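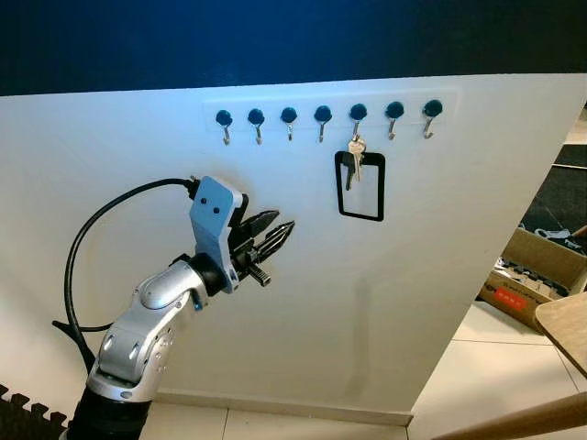
图1 挂钥匙工位:机械臂、白色挂钩板,以及挂在钩上的一小串钥匙。

Dulum 开放日挂钥匙演示数据说明

最近更新:十月

简介

这份数据来自 Drorkholm 的秋季开放日。那天我们把平时关着门做的家务操作实验搬到了访客面前,从上午一直开到傍晚,现场比预想的热闹得多!原本只打算演示,后来觉得这么好的机会不录下来太可惜,于是边演示边采集,整理之后就成了现在这个数据集。

数据集名称是 Dulum。采集和回放用的是我们自己写的工具 Tondico,任务设计沿用 Charvát 工作组之前的挂取任务清单,只做了少量改动。

任务内容

任务听起来很简单:把钥匙从挂钩上取下来,或者把钥匙挂回指定的挂钩。真做起来非常有意思。钥匙会晃,钥匙牌会转,挂钩又小,夹爪从侧面靠近时稍微偏一点就会碰到旁边的钩子。很多访客看第一遍时觉得“这有什么难的”,看到第三遍就开始替机械臂捏把汗了。

任务分为 4 类:

取下:从任意挂钩取下钥匙,停在板前。
挂回:夹着钥匙从板前出发,挂到指定挂钩。
换位:从一个挂钩取下,挂到另一个挂钩。
交接:取下后递到访客手边,由访客拉走。

交接是现场临时加的,条数最少,但大家最喜欢,有个小朋友排了好几次队。

规模

共 72 条演示,其中 11 条没有完成任务。没有完成的也全部保留,标注里写明了停在哪一步。我们自己很看重这部分,做失败检测的朋友应该用得上。

单条时长上限为 60 秒,超时即停止,按未完成处理。

场地布置

挂钩板是一块独立放置的白色隔板,上方横着一条白色长条,装有七个挂钩,每个钩子上方有一个深青色圆钮。机械臂从板的左侧伸过去,夹爪是两根带齿的黑色手指。钥匙上连着一块黑边方牌。

开放日现场不是标准实验环境,背景没有清空,附近的纸箱、桌椅都可能入镜。光线也随时间变化,下午的录制里阴影会长一些。我们讨论过要不要重录一套干净的,最后决定保持原样,想要干净背景的话请自行裁剪。

目录结构

episodes:每条演示一个文件夹,内有画面、关节状态和夹爪开合记录。
labels:任务类别、起始挂钩、目标挂钩、是否完成。
notes:当天的手写记录转成的文本,比较随意,错别字没改。
tools:Tondico 的读取脚本和一个简单的回放程序。

挂钩编号从左到右,从 1 开始。早期版本从 0 开始,如果你手里有旧的标注文件,请重新下载,不要混用。

使用方法

先运行 tools 里的检查脚本,确认文件完整,再用回放程序随便打开几条看看。强烈建议先看几条换位任务,动作连贯,也最能看出夹爪接近挂钩时的细节!

关节状态和画面的采样频率不同,读取脚本默认按画面时间对齐。需要原始频率的话,把对齐选项关掉即可。

标注方式

当天由操作者在每条结束后立即填写类别和结果,之后另一位同事对照回放复核。两人意见不一致时以回放为准,并在 notes 里留一句说明。钥匙挂上后又滑落的情况算未完成;钥匙挂稳但牌子翻面,算完成。

已知问题

少数交接任务的结束时间标得偏早,访客的手还没完全离开画面。
上午前几条的夹爪开合记录有轻微延迟,读取脚本不会自动修正。
换位任务的起始挂钩分布不均匀,靠中间的偏多,做位置泛化测试时请留意。
个别条目里有人从背景走过,已遮挡面部,身体轮廓仍在。

隐私

参与交接的访客都在入场时签过同意书,未成年人由家长签署。音频全部删除。如果你在数据里认出了自己并希望移除,请通过项目页面的留言入口告诉我们对应的条目编号,我们会在下个版本中处理。

许可

可用于研究和教学,转载时请保留本说明。课堂上直接拿回放程序演示也完全没问题,我们自己试过,学生很爱看。

后续

下一次开放日想加一块装了不同挂钩的板,再换几种钥匙牌,软的硬的都试试。访客在留言本上还提议挂雨伞、挂帽子、挂狗绳,我们都记下来了,狗绳那条已经有人在桌边试着搭了。

如果你用 Dulum 做了什么好玩的东西,欢迎来信,附一小段录像就更好了!

Drorkholm 演示小组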